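The Robots That Learn to Make a Bed

On an open day in Gurberg, visitors found that housework is a serious subject for engineers

17 Apr 2023

The building of the Ouali laboratory stands behind the old freight station of Gurberg, and from the street it looks like a place where one goes to collect a parcel. I arrived too early and waited in the corridor with the other guests, among them a school class and a retired couple who had read of the open day in the local paper. We were 60 people in total, divided into groups, and every group received 8 minutes in each room.

I had expected that we would see something with boxes. Robots in the news usually carry boxes. But the first room of our tour was a bedroom, or as much of a bedroom as such a robot needs, and the task was the bedding.

A bed is difficult for a machine, our guide explained. A box keeps its form when you take it. A duvet changes with each touch, and what was an edge a moment ago is now a fold. The robot must bring its fingers below the material before it can do anything useful, and it must do so while standing close to the bed without losing its balance. 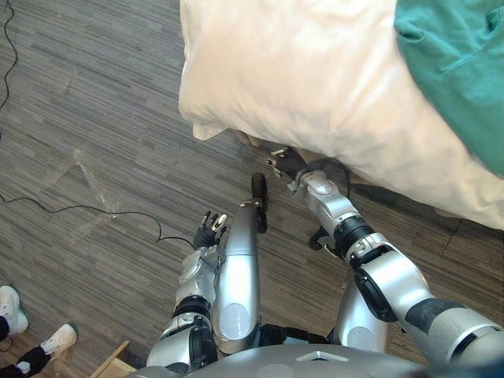

Slow hands

The robot has two arms, two legs and hands with several fingers, and it bends over its work a little like a person who looks for a lost slipper. One hand goes in under the edge of the bedding. The other one stays free in the air. The children in front of me became very quiet, and then one of them asked why it is so slow. The guide laughed – she hears this question in every group.

The program is called Skututari, and it keeps a record of each attempt. On the morning of our visit the number on the screen by the door was 3557. Failed attempts are kept too, and I was told that the team studies these with more interest than the good ones.

After the bedding we saw the work with fabric from close by. What interested me most was how much depends on the ends of the fingers. They have dark, rubbery pads, and for thick cloth the pads matter as much as the program behind them.

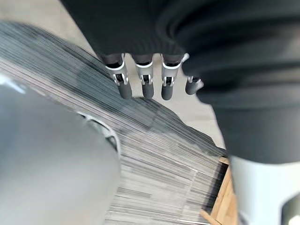
Four fingers at the lower edge of a dark, ribbed fabric at the Ouali laboratory.

Not yet for the home

Would I want such a helper in my apartment? The retired couple discussed this all the way to the coffee table. He was in favor. She thought that it would need more space than the bed itself.

The laboratory makes no promises about a date. Its partner, the company Gider, is first of all interested in hotels and nursing homes, where many beds must be changed every day and where people hurt their backs with this work. A trial with 3 robots is planned, and the next open day will be in October. Groups must register in advance at the front desk.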